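My small adventure in fund fees

1/22/18

I spent most of December reading the paperwork for a fund I already own, which is the wrong order to do it in. The fund is the Sonon Balanced Income, run by a firm called Dremow, and I bought into it years ago on the strength of a leaflet with a lighthouse on the front. The full prospectus has 137 pages. The lighthouse does not appear again.

What set me off was a letter saying the annual charge was being "harmonised". I have lived long enough to know that nothing is ever harmonised downwards. Page 12 had the old figure, page 40 had the new one, and in between was a long passage about share classes, written by someone paid by the comma.

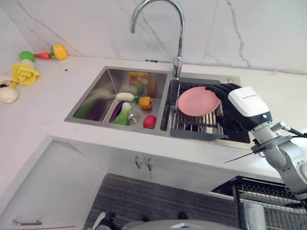

Does a yearly charge come out of your bank account?

It comes out of the fund itself, a little each day, so the price you see has already had the charge taken off. You never get a bill.

I had somehow missed this for years. I think I pictured a man with a ledger who'd write to me if I owed him anything. Instead he helps himself quietly from the till, and I get a statement with a nice green line on it.

So I went looking for somewhere else to put the money. Rutkowska has a plain tracker with a lower charge and a website that seems to have been built during a power cut. Nerkeo has a lovely website and an exit fee. I rang Nerkeo to ask about the exit fee and was told it was "designed with the long-term investor in mind" — I suppose a locked door is designed with the long-term guest in mind.
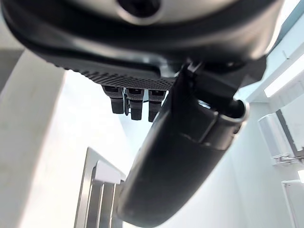 Close-up, mostly dark grey and black.

In the end I moved half to Rutkowska and left half where it was, a decision with no financial logic whatever. The transfer form wanted my signature in four places and my old address in a fifth. They also asked for a minimum first payment of £100, which I managed.

Dremow have since written to say they are sorry to see me go, although I haven't entirely gone. The letter came with a leaflet. It's a different lighthouse.

I still have the second half of the prospectus to get through, including an appendix on currency hedging that I've been using to keep the study door open. If anyone has read theirs all the way to the end, let me know whether it picks up.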